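Armários Arna com portas caneladas: perguntas frequentes

Página mantida pelo apoio técnico. Última revisão: 21 de fevereiro de 2026

A que produtos se aplica esta página?
Às bases de cozinha e de copa da linha Arna com frente canelada e interior em prateleiras. Os módulos altos e as colunas da linha Kindden têm ferragens diferentes e instruções próprias.

Qual é a carga máxima por prateleira?
O valor depende da largura do módulo e consta da ficha entregue com a encomenda. A carga refere-se a peso distribuído. Pilhas de loiça pesada devem ficar junto aos apoios laterais, nunca a meio do vão.

Que profundidade útil têm as prateleiras?
445 mm na versão corrente. Travessas e tabuleiros mais compridos têm de entrar no sentido da largura. Confirme a medida com a porta fechada: alguns puxadores de terceiros têm parafusos salientes no interior.

É possível alterar a altura das prateleiras?
Sim, se a lateral tiver furação em linha. Retire a loiça, levante a prateleira pela frente e puxe-a para fora. Mude os quatro suportes para furos do mesmo nível e volte a assentar a placa. Verifique com um nível antes de carregar.

Como se limpam as caneluras?
Aspirador com escova macia, no sentido das ranhuras, e depois pano de microfibra ligeiramente humedecido. Não usar esponja abrasiva, lixívia nem jato de vapor. As manchas de gordura saem com detergente neutro diluído — insistir com pouca água, secar logo.

A porta roça na porta vizinha. O que devo ajustar?
Primeiro o parafuso lateral da dobradiça superior, um quarto de volta de cada vez. Se a folga ficar em cunha, corrija a dobradiça inferior no sentido contrário. A folga nominal entre frentes é de 2 mm. Quando não há curso suficiente, o problema está quase sempre no nivelamento da base.

Como se deve arrumar a loiça numa base de dois níveis?
A loiça de uso diário fica no nível superior, onde se alcança sem dobrar muito as costas. O nível inferior serve para peças grandes ou pouco usadas. Encaixe apenas peças do mesmo diâmetro e deixe folga suficiente para levantar a pilha sem tocar no tampo.
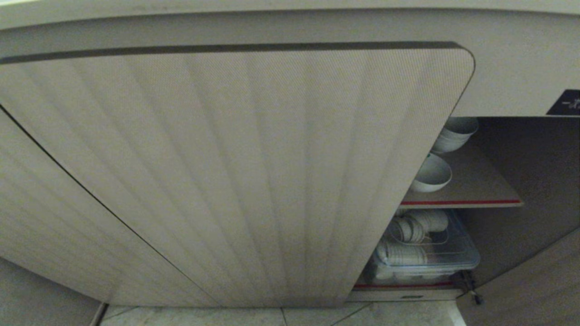
O acesso à loiça condiciona a escolha do lado de abertura, que deve ser indicado na encomenda. Meça o vão livre com a porta na posição em que vai ser usada no dia a dia e só depois distribua as pilhas. Taças brancas encaixadas umas nas outras, como as que estão na prateleira de cima, ocupam pouca largura e podem ficar mais atrás. A orla vermelha no bordo dessa prateleira limpa-se com o mesmo pano das frentes, sem solventes.

As orlas podem ser substituídas?
Podem, desde que a placa não tenha inchado. A orla é colada a quente e a troca exige ferramenta própria. Envie o comprimento e a cor pretendida; Thijs Vandenberghe, da oficina, confirma a disponibilidade.

Quantos ciclos de abertura suportam as dobradiças?
Recomendamos a revisão do aperto ao fim de aproximadamente 3000 aberturas. Em copas de escritório convém antecipá-la.

Como peço peças de substituição?
Por escrito, com o número da encomenda e a posição do módulo na planta. O conjunto de suportes e tampas tem a referência 117. Os pedidos são tratados por Jonalyn Dagdag. Em agosto o armazém funciona com horário reduzido e as expedições podem atrasar.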